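Manipulation Software
October 4, 2026
By the Prirora tooling group

3.2 Lining up the views

I'll admit I thought this part would take us an afternoon. Each Prirora session gives us a head view plus a view from each hand-held gripper, and all I wanted was to scrub through them together and have the same moment on every screen. Simple enough, right? We'd already written a player for the Sonddale recordings (a much smaller set, and all of it single-handed) and I figured we could just bolt on the extra streams.

The trouble is that every device keeps its own clock, and the clocks drift. Over a short clip you'd never notice. Over a long one, the jaws close in one window while they're still open in the other, and a policy trained on that learns to grab at thin air. So we wrote Šimko, a little alignment tool that ignores the timestamps at first and looks for motion instead. When the head view shows a hand speeding up, the matching wrist view has to speed up too, and Šimko slides the streams back and forth until those bumps sit on top of each other. Only then does it go back to the timestamps for fine tuning.

We picked a stapler as our main test object, mostly for its hinge. A block looks much the same all session. A stapler can be shut in one clip and wide open in the next, and the perception model has to keep calling it the same thing!

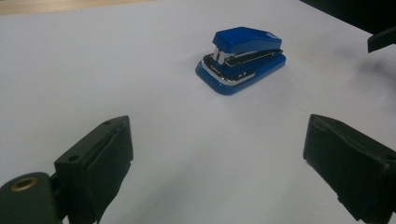
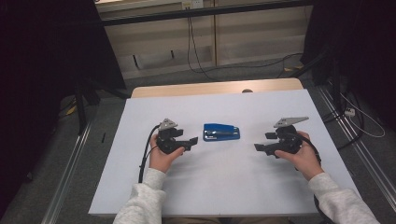
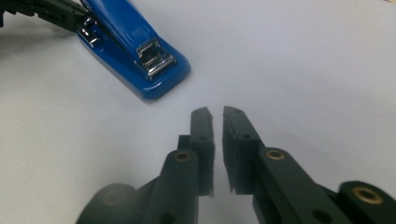
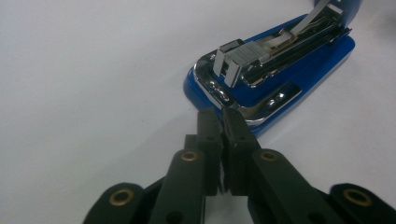 Figure 5. The stapler task in the head view (second picture) and in gripper views (first, third and fourth). The arm is swung open in the fourth.

The head view is the easy one to work with. Both grippers are in it, and the angled grey plates on top of them make decent landmarks for the tracker. The gripper views are fussier. The fingers take up a big share of the picture and hardly move relative to the camera unless the jaws do, so a plain motion estimate gets dragged toward zero. We mask the fingers out before Šimko computes anything. We tried a fixed mask first, which was lazy of me, and it fell apart as soon as the jaws changed width. The mask now follows the estimated opening.

Shiny metal was the other headache. Highlights on the chrome slide around as the camera moves, and the feature matcher kept treating them as solid points. Dropping saturated pixels fixed most of that, though we lose some useful edges along the way and I'm still not thrilled with the trade.

We ran the whole thing over 349 clips. With the moving mask on, the typical offset left between streams was 2 frames, and in 6 clips the tool gave up and asked for a manual start point. I went through those by hand. They all had long pauses near the beginning, so there was hardly any motion to match. The version of Šimko in the Sturkerico toolkit now skips ahead to the first decent burst of movement before it tries anything, and Section 3.3 covers how we choose that burst.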